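Dunside Marble Tabletop and Warnelton Wallpaper

Tabletops, Wallpapers and Small-Space Sets

If you have been with us for a while, you will know that we started out selling wallpaper from a very small shop, and that tabletops came along later when so many of you asked what on earth to put next to all that pattern. The Dunside top is our favorite answer to that question. It is a cool, quiet gray with thin white veins that wander wherever they like, and it sits beautifully with our Warnelton paper, a floral in dark teal that can make even a plain little corner feel dressed for company.

We sell the two separately, of course, but most people end up ordering them together, and we have made that easier by offering them as a set. You get the tabletop, enough paper for three walls of a compact alcove or booth, and a small sample of each to keep in a drawer for the day you go shopping for cushions or lamps (you will be glad you have it — we always are!).

About the pattern

Dark teal is a funny color. It can look almost blue in the morning and quite green by lamplight, so please do order a sample first and pin it up for a day or two before you decide. Warnelton is printed on a smooth, wipeable paper, and the flowers are generous enough that you can run the same print on every side of a nook and still have it feel restful. The gray of the Dunside top, with its fine, irregular veining, gives your eye somewhere calm to land.
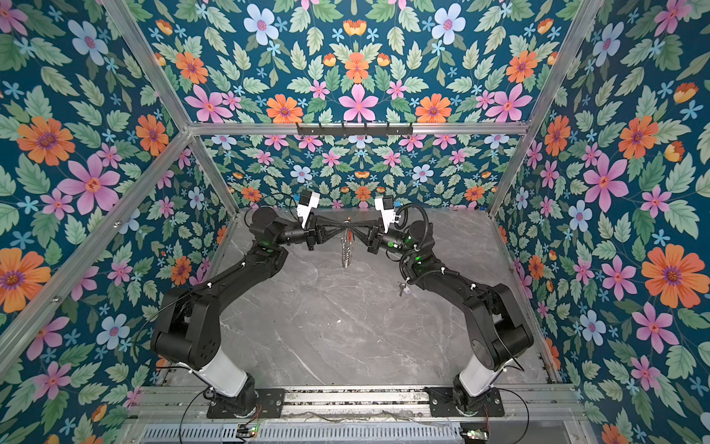 Sizes and what comes in the set

The Dunside top comes in 2 depths, standard and deep, and the standard one measures 700 mm from front to back. Both have the same marble-patterned surface and the same softly rounded edge, and both arrive wrapped in felt inside a stout carton. If your space is an odd shape, send us a sketch with your measurements and we will tell you what can be trimmed.

In the box:
1 Dunside tabletop, in the depth you choose
3 rolls of Warnelton wallpaper from the same print batch
1 set of samples
1 printed hanging guide

Looking after it

A soft cloth and warm water with a drop of dish soap will take care of nearly everything, both on the top and on the walls. Please keep scouring pads away from the surface, and put a mat under hot pans. For the paper, dab gently and work from the bottom of the mark upward.

Good companions

If florals are a bit much for you on all three sides, our Willis plain paper comes in a matching teal and can take over one wall without any fuss. The Filip shelf, in painted white, is a nice narrow thing to hang above the tabletop for cups or a radio.

Delivery and returns

Sets leave our workshop within 5 working days. Unopened rolls can come back to us for a refund, and samples are yours to keep.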